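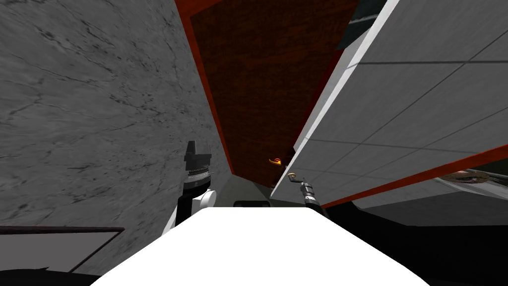

Simulated scene, view over the robot body toward the panel handle. The right gripper is just below the handle.

Notes on the Handle Approach Controller
21 August 2025

This post records the present state of the approach controller in Stumwood, the planning and control package I maintain for two-armed robots in simulation. It is intended for those who already use the package and who have asked why the reaching behavior changed in the last release.

The task under discussion is a small one. The robot must bring one gripper to a cabinet handle, line up the fingers, and close them. The remainder of the opening motion is handled by a separate module and is outside the scope of this post.

The earlier version of Stumwood treated the reach as a single plan. The planner received a target pose for the gripper, searched for a path free of collisions, and passed the whole path to the joint controller. This arrangement was satisfactory in open space. It was much less satisfactory in narrow places, where a wall stands close to one side of the cabinet and the elbow has little room to move. The search either ran out of time or returned a path that swung the forearm well away from the goal before bringing it back.

The current version divides the reach into 2 stages. In the first, the planner is asked only for a path to a waiting pose a short distance from the handle. In the second, a local controller takes over and moves the gripper along a straight line toward the handle, correcting its heading at each step from the estimated handle pose. The planner is not called again unless the local controller reports that it has stopped making progress.

The change required a clear rule for the handover. I first used distance alone, and this proved to be a mistake. A gripper can be close to the handle and still be turned the wrong way, in which case the local controller spends its effort on rotation and the fingers strike the panel. The handover now depends on distance and orientation together, and both limits are read from the task file. Users who have written their own task files should add the second value. A missing value produces a warning and the old behavior.

The perception side has also been revised. The handle estimate comes from a simulated depth image, and thin curved handles are difficult for it. Very few depth pixels fall on the metal, and those near the edge are easily mixed with the surface behind. Jabłońska, the module that fits the handle shape, previously accepted any fit above a fixed score. It now keeps a short history and rejects an estimate that departs sharply from those before it. The cost is a slight delay at the start of each reach.

I tested both versions on the Norkonport scene set, with the same starting poses and the same random seeds. The set contains 301 reaching tasks, of which 155 take place in what the set labels confined space. In the confined group, the earlier version failed to produce a usable plan in almost 17 percent of tasks. I have not yet completed the review of the new results and will not quote a figure for them here. The failures I have examined so far are mostly failures of contact. The gripper arrives, one finger touches the handle before the other, and the controller reads the contact as the end of the motion.

Several matters remain open.

The idle arm is still treated as a fixed obstacle. In a kitchen layout this is often wasteful – a small movement of the idle arm would clear the way for the other. Planning for both arms at once is possible in Stumwood but remains too slow for regular use.

Collision shapes for the walls and worktops are simple boxes. Trim, edging and raised borders are therefore either ignored or covered by a box that is too large. The second choice is the safer one and is the default, although it can close a gap that the arm would in fact fit through. The padding may be set for each surface separately, and I recommend doing so before changing any planner setting.

The log viewer, Pretport, does not yet mark the moment of handover. Until it does, the change of stage can be found by searching the log for the controller name. I expect to add a marker in November, together with a plot of heading error against time.

Existing task files will continue to load. Reports of reaches that stall near the handle are welcome, and should include the seed, the task file and the complete log from the start of the run.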